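Dec 7, 2025
Farnstead room notes, Plurkeo fit-out

Busy in the main room today, with people on their feet for most of it. Cables are still lying loose over the marble-patterned floor, white and black mixed together. The 3 m runs from Zavala would reach the wall if we routed them behind the counter. Left the cardboard box where it was until the shelf is cleared.
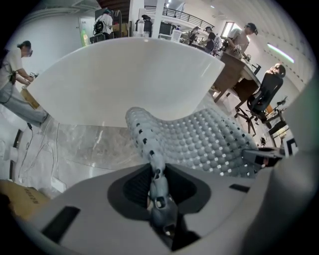 Counter and seating

The white counter is holding up as a standing work spot. Its curved front leaves less depth than the drawing suggests – 72 cm at the narrow end by my tape. Bottles and small containers do fine toward the back. Bags need hooks, as they end up on the chair backs.
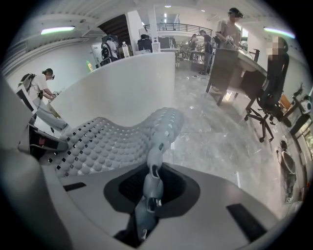
Height is 88 cm, which I would keep. The dark wooden table can stay too, but the mesh chair needs room to roll, so no cable covers on that side. Firnum order 709 (floor clips, short ties) not in yet. Check again before taping anything down. Hooks can wait until March.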